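Reviews > Kitchen > Frozen Snacks > Bread and Dough

Halto Frozen Filled Flatbreads, Mixed Case: Review

March
By the Histgate kitchen desk

Halto sells its filled flatbreads in a mixed case of three varieties: spinach and white cheese, spiced potato, and chicken with peppers. Each piece is a folded oval of leavened dough, part-baked, filled, sealed along one long side and frozen. The label weight is 137 grams per piece. The case holds 24 pieces in inner bags of eight, one bag per variety.

We bought two cases through the Sillcombe wholesale counter and cooked from them over several weeks, in a home oven, a countertop convection oven, an air fryer and a dry skillet. The microwave instructions on the bag were also followed, once per variety. All pieces were cooked from frozen unless stated.

Weight and fill

The label weight holds up reasonably well. Spinach pieces were the most consistent and sat within a few grams of the stated figure. Chicken pieces varied more, with the light ones noticeably flatter at the ends. Filling makes up a little under half of a typical piece by weight once the dough is scraped clean, although scraping is an inexact method and some sauce always stays in the crumb.

Distribution is the weaker point. The filling is deposited in a line along the center of the dough before folding, and it does not reach the tips. The first and last bites are bread. This matters less with the potato, which spreads a little as it heats, and more with the chicken, where the pieces of meat stay where they were put.

Oven results

The bag says 16 minutes at 400 degrees on the middle rack. In our oven this gave a pale top and a center that was warm but not hot in the spinach variety. Nineteen minutes was better. A preheated steel or a heavy sheet pan browned the underside and shortened the total time slightly. Parchment is fine. Foil gave a soft base in every batch and is not worth using.

The seam opened on a few pieces per bag. When it did, cheese ran out onto the pan and burned before the dough was done. Placing the pieces seam side up reduced this. The instructions do not mention orientation, and the pieces are packed both ways in the bag.

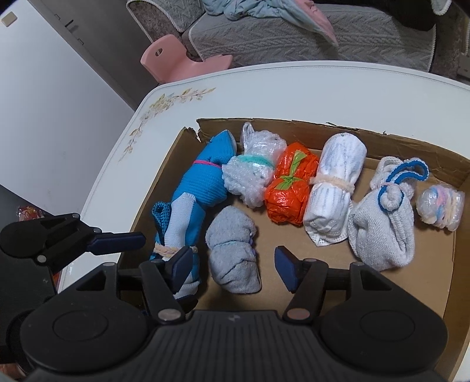
Convection gave the most even color. At 375 degrees with the fan on, a full bag cooked in 17 minutes with no turning. The crust was thin and dry on the outside, with a slight chew under it. Pieces placed closer than an inch apart stayed soft on the facing sides, so a half-size pan is too small for a full bag.

The air fryer was fastest, at 11 minutes for two pieces at 360 degrees. Hotter settings darkened the tips before the filling caught up. The basket we used fits two pieces flat, three if one leans on the side, and the leaning one never cooked properly.

The skillet works if the pieces are thawed overnight in the refrigerator first. Four minutes per side over medium-low heat, covered, then one minute uncovered. The result is closer to a griddled bread than a baked one and we preferred it for the potato. From frozen, the skillet scorches the outside.

Microwaving produces a hot filling inside a damp, tough bread. It toughens further as it cools.

Flavor

Spiced potato is the best of the three. The potato is in small cubes with some mash holding them together, and the seasoning is mainly cumin, coriander seed and green chili. Heat is moderate. Salt is on the high side and becomes more obvious as the bread cools.

Spinach and white cheese is acceptable. The spinach is chopped fine and well drained, so the dough under it does not go gummy. The cheese is mild and a little grainy. Black pepper would help, and so would lemon at the table.

The chicken is the one we would leave out. The meat is evenly diced and fully cooked, with the slightly springy texture common to frozen fillings. The peppers have softened to the point where they read as sauce. The sauce itself is sweet, and two of our tasters took it for a barbecue flavor before checking the bag.

The dough is the same in all three. It has a clean wheat taste with no sourness, and holds together when eaten by hand. It dries out quickly after baking. At 20 minutes on a rack the crust was still good; at an hour it was leathery. These are not suited to a long buffet without a covered warmer, and a covered warmer takes away the crust.

Packaging and storage

The outer carton is plain and strong enough to stack. The inner bags are not resealable. Once a bag is open it needs a clip or a second bag, and pieces left in a loosely folded bag for 9 days had visible frost along the seam and a harder edge after baking. Sealed bags showed no change over the period we kept them.

Cooking instructions are printed on the inner bags only, in small type over the seal area, and tearing the bag open in the usual place removes the oven times. The ingredient list is printed on both the bag and the carton.

Comparison

The closest product we have tested is the Chaudhry stuffed flatbread, sold in boxes of ten. The Chaudhry piece is smaller and thinner, with the filling rolled into the dough so that it reaches the edge. It tastes better and is more work, as it has to be finished in a skillet one or two at a time. Halto's version can be cooked by the panful and left alone. For a household that eats two at a sitting, we would buy the Chaudhry. For a snack counter or a school concession table, the Halto case is easier to run.

Halto also supplies single-variety cases to order. The minimum for those through Sillcombe is 2,000 pieces, which puts an all-potato order out of reach for most small kitchens.

Rating

Spiced potato: 8 out of 10
Spinach and white cheese: 6 out of 10
Chicken with peppers: 4 out of 10
Packaging: 5 out of 10

We would buy the mixed case again if the chicken were swapped for a second bag of potato. As sold, a third of the case is hard to use up.

Recent in Frozen Snacks
Part-baked rolls: five brands in a convection oven
Chaudhry stuffed flatbread, box of ten
Frozen pretzel bites with and without the salt packet
Sheet pans for frozen dough: steel, aluminum, perforated
Sillcombe wholesale counter: what is worth buying by the case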